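나무 식탁을 들이기 전에

주방 리모델링 특집 두 번째. 이번엔 식탁이다. 정확히는 상판.

매장에 가면 일단 다 예쁘다. 조명 때문이다. Voncombe 쇼룸에서 오후 내내 서성였는데 돌아와서 찍어 온 사진을 보니 색이 전부 달랐다. 월넛인지 오크인지도 헷갈림. 그러니까 샘플 조각을 꼭 받아 올 것. 집 형광등 밑에 놓고, 아침에도 보고, 밤에도 보고.

원목은 움직인다. 장마철에 늘고 난방 켜면 준다. 1월에 배송받은 식탁이 여름에 살짝 휘었다는 독자 편지가 제일 많았다. 대부분은 다시 돌아온다. 안 돌아오는 것도 있고. 상판 두께 25밀리미터면 4인용으로는 무난한데, 다리 사이가 넓으면 밑에 보강대가 있는지 손을 넣어 만져 보자. 매장 직원이 좀 쳐다보겠지만 괜찮다.

무늬 얘기. 줄무늬가 강한 판은 방향이 중요하다. 긴 변을 따라 흐르면 방이 길어 보이고, 가로로 놓이면 답답할 수 있다. 취향이긴 하다. 나는 결이 진한 쪽이 좋다. 김칫국물 자국이 덜 보여서. 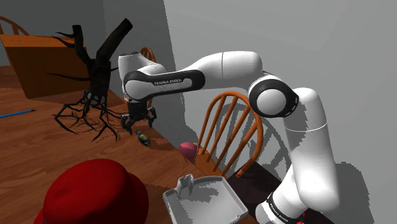

따뜻한 갈색 상판은 결이 뚜렷할수록 검은색, 흰색과 대비가 산다.

마감은 크게 오일과 바니시. 오일은 손에 닿는 느낌이 좋고 흠집을 부분만 고칠 수 있다. 대신 부지런해야 한다. 처음 몇 달은 자주 발라주고, 그다음부터는 계절 바뀔 때. 물컵 자국은 생긴다. 무조건. 바니시는 편하다. 행주로 슥 닦으면 끝인데, 한번 깊이 긁히면 전체를 갈아내야 해서 골치.

편집부에서 써 본 건 Hakero 오일 한 통. 냄새가 이틀 갔다. 창문 열어두고 얇게, 정말 얇게 바를 것. 두껍게 바르면 끈적임이 안 없어진다. 바른 천은 물에 적셔서 펴 말린 다음 버린다. 뭉쳐 두면 불날수 있다. 농담 아님.

중고도 볼만하다. 스페인 Cáceres의 오래된 식당에서 나왔다는 식탁을 본 적이 있는데 모서리가 다 닳아서 둥글었다. 그게 좋았다. 가격표를 보고 내려놓았지만. 식탁을 내려놓았다는 게 아니라 마음을. 국내 중고는 67만 원짜리면 쓸만한 원목이 나온다. 운반비 따로, 계단집이면 또 따로. 엘레베이터 크기부터 재고 연락하자. 다리가 분리되는지도 묻고.

의자는 다음 호에. 높이 문제로 할 말이 많다. 마감 오일 비교표도 같이 싣는다. 사포 번호 물어보신 분들, 그것도 표에 넣겠습니다.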